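Bench sorter, small parts — Dritell, Bralula site

You will sort circuit boards, wire harnesses and small motors into yellow trays at a white bench. Four posts, starting in November.

Duties
1. Handle boards one at a time. 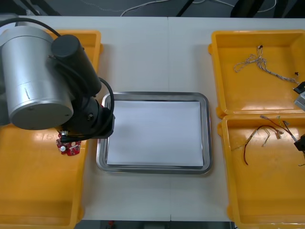 2. Check harness ends — crimps and sleeves. 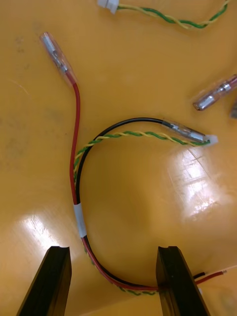 Harness with sleeved crimp terminals
3. Separate tangled leads
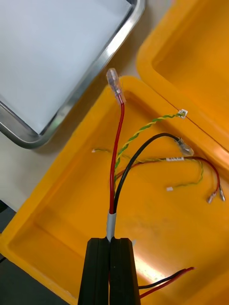 without pulling on the terminals. Training is given.

Apply by Jun 11, 2026.
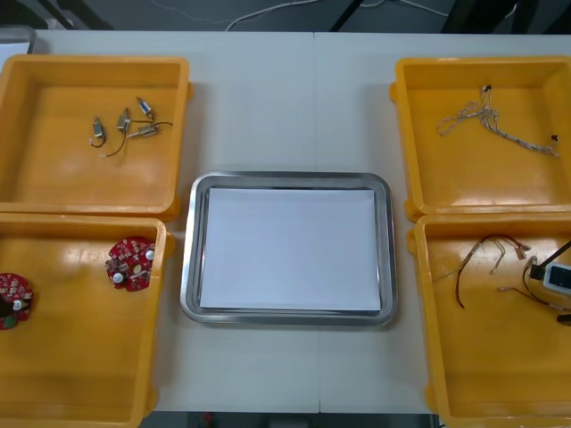 Motors and boards in their bins

© Dritell | Contact | Back to top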